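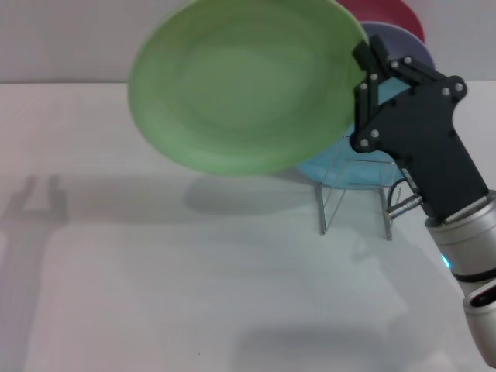
Prato verde-claro e escorredor transparente com outros pratos na vertical.

O escorredor de pratos é um suporte que mantém a louça em pé enquanto a água escorre. Os fabricantes costumam atribuir-lhe vantagens de higiene - alegação raramente acompanhada de provas.

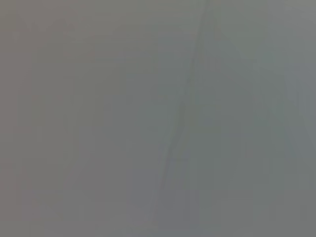

A limpeza do próprio suporte recebe menos atenção nos manuais. Zerrin Tuncer duvida que a inspeção visual baste: numa superfície cinzenta, uma linha fina e mais escura pode ser costura, dobra ou junta. O modelo Plullo, anunciado como "sem manutenção", também precisa de ser lavado.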